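Arik hand-held gripper pair: our day at the Dovusley open day
8/12/22
By the Domus hire desk
Print this page | E-mail this page

We've had the Arik grippers on our hire list since April, and the question I get on the phone more than any other is "yes, but what are they like to use?" Fair enough too. I'd been answering it from the manual and from a bit of waving them about in our own storeroom, so when the robotics people at Dovusley said they were opening up their rooms for a day and running demonstrations on the same model, I put my hand up before anyone else at Domus could. What follows is partly a product page and partly me telling you how the day went. If you only want the numbers, they're near the bottom.

So, the basics. Arik is a pair of grippers you hold in your hands, one left and one right. You squeeze, the fingers close, and a wide camera sitting back behind the fingers records everything they get up to. Nothing moves by itself. You're the robot, if you like! The recordings go off to be used for teaching a real arm to do the same job later on, and that's why you want the person holding them to be comfortable and moving the way they'd normally move.

The demonstration I spent most of my time at was a bottle job. It sounds like nothing much: pick up a spray bottle in one gripper, bring the other one across to it, do what has to be done at the neck, put it down, go again. I stood there thinking I could do that in my sleep, and then I had a go. It took me three tries before I stopped chasing the bottle around in the air. The trick (the lady running it told me, very kindly) is to take hold low and let the bottle's own weight settle into the fingers before you bring the second hand anywhere near it.
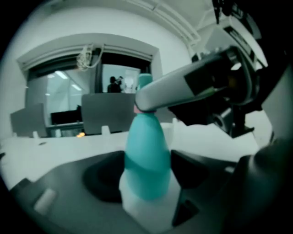
The low hold, with the bottle upright in the jaws.

I should say something about the fingers, as people always ask. They're stiff enough that you can feel the moment you've got something, and they've got enough shape to them that a round object doesn't want to skate off sideways. I've used grippers with flat pads all the way along and a tapered bottle will climb straight out of those. With the Arik I could get a decent hold on something round without strangling it. They open to 70 millimetres, so your ordinary household bottles and cups are no trouble, but a big tub of laundry powder is going to be too much. I know because a visitor asked, and we measured one.

The view from the camera is very wide, and that surprised a few people on the day. You get your fingers, whatever you're holding, and then most of the room as well, bent around the outside. My first reaction was that it was far too much, and I asked whether you could get a narrower lens. The answer was that you can, and that people who've tried it usually come back to the wide one. When your two hands are working close together you want each camera to catch the other hand coming in, and with a narrow lens it pops up at the last second or you miss it altogether. It does mean you'll be recording your colleagues wandering past, so have a word with them first. And if your room has a lot of glass, spend five minutes looking at the picture before you start for real. Reflections and ceiling lights get in there more than you'd think.
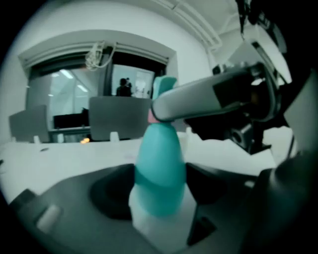
Bright spots were the other thing I took home with me. Pale tables and shiny plastic don't always get along, and I'd suggest you check the exposure on the exact thing you're going to be picking up, in the spot where you're going to pick it up. The Arik has an automatic setting and a locked one. I'd always left ours on automatic out of laziness. The Dovusley crew lock theirs at the start of a session so that every recording comes out looking the same, and I've started doing that with our demo pair as well. It's one menu and it takes no time at all.

Right, the blocks. If you've seen the Arik in our catalogue you'll have noticed the white blocks with the black printed patterns on them. They're tracking markers. A second camera, worn on the head or fixed up high, looks down at the table and works out from the patterns where each gripper is and which way it's pointing. You can run the grippers without them if you only want the finger view, and some of our customers do, but I wouldn't hire the pair without taking them along. They clip on, they weigh hardly anything, and after a minute I'd forgotten I had them.

Please keep them clean, though! I say this with love. We had a set come back in spring with what I'm fairly sure was custard on them, and a smeared pattern is a pattern the camera can't read. A dry cloth is fine. Don't use anything with alcohol in it, as it lifts the black.

The software that goes with all this is called Hoani. It's a separate licence, but we load it on the laptop for you if you're hiring the whole kit, so you don't need to think about it. Hoani lines up the two finger cameras and the overhead one so they all start together, and it tells you straight away if one of them has dropped out. I like it. It's plain, the buttons are big, and it doesn't ask you to make an account. What I don't like is the file naming, which is a long string of digits with no room for a note. The people at the open day get around that by keeping a paper sheet beside them and writing down anything odd as they go. Low tech, works well.
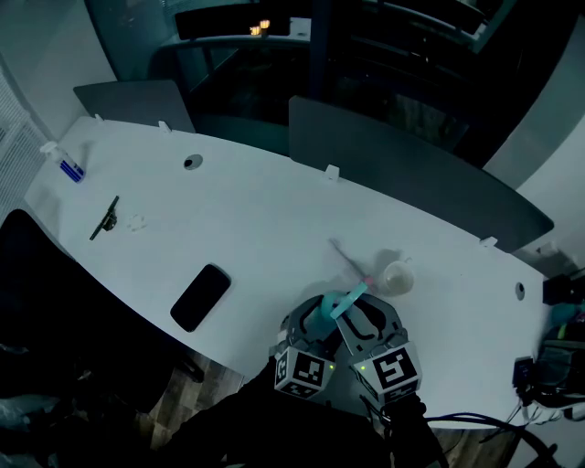 Setting up was quicker than I'd told people it would be, so I owe a couple of you an apology. I'd been saying allow an hour. The crew did it from a closed case in 15 minutes, talking to visitors the whole way through, and that included the check where you hold both grippers up and turn them slowly for the camera. There's a small green light on each side that comes on when that gripper is talking to the laptop. If you don't get the light, it's nearly always the cable not pushed right home. Push harder than feels polite.

Speaking of cables. Yes, the Arik is wired. I know there are wireless ones coming, and I know the catalogue photo makes it look as if there's nothing trailing off the back. There is. It trails off your wrist and over the edge of the table and it will find the arm of your chair. Standing up is better than sitting for anything where you've got to reach, and if you can run the cables down on your own side of the table you'll be a lot happier than if they go across it. We put soft ties in the case for exactly this. Use them, and please send them back (we're forever buying more).

I asked the crew what beginners get wrong, expecting something technical, and the answer was speed. People go fast. They've been told it's a recording and they want to look good at it, so they snatch. You want to be a bit slower than normal, keep the fingers in view, and stop for a breath between one go and the next so the recordings are easy to cut apart. By the end of the afternoon the visitors' total on the whiteboard was 158 recordings, including mine, and I was told very diplomatically that a good few of those would be going in the bin. I didn't ask about mine.

There was also a chat about whether you ought to clear the table first. I'd always assumed yes, everything off. The view at Dovusley was that you leave the sort of things on it that would be there in real life, a phone or a pen or what have you, and shift them about now and then. An arm that's only ever been taught on a bare table gets into trouble the first time there's a pen on it. That made good sense to me and I've changed the advice sheet that goes in the case.

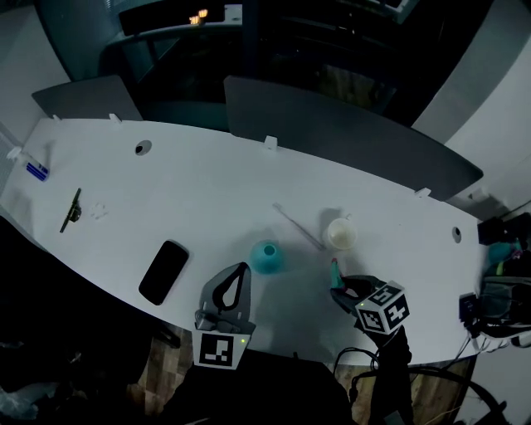
Photo: Domus

Now for the numbers I promised. Each gripper weighs almost 400 grams with its marker block on, and you do notice it by the end of an hour, more in the thumb than the arm. The opening is 70 millimetres, as I said. The case holds both grippers, the marker blocks, the cables and ties, a spare set of finger tips and the printed guide. The laptop with Hoani on it travels in its own bag. The head camera is an extra, and you should book it early, as we've only got the two and the universities tend to nab them for whole terms.

Who's it for? I'd say anyone who wants to gather hand movements for an arm they've already got or are about to buy, and teachers, who've been some of our nicest customers for it. If you're after something that'll pick things up for a person who has trouble gripping, this isn't the one, and I'd hate for you to pay freight on it and find that out. Ring us and we'll point you to the reachers.

Hire is by the day or by the week, and there's a cheaper rate if you'll take it over a weekend. We don't sell the pair new at the moment. We do sell ex-hire sets when they come off the list, with fresh finger tips and a test recording so you can see what the cameras are up to. There'll be a couple of those in April. If you'd like to have a try before you book, ring the hire desk and come in. Our demo pair lives under my counter, and I'll find you a bottle.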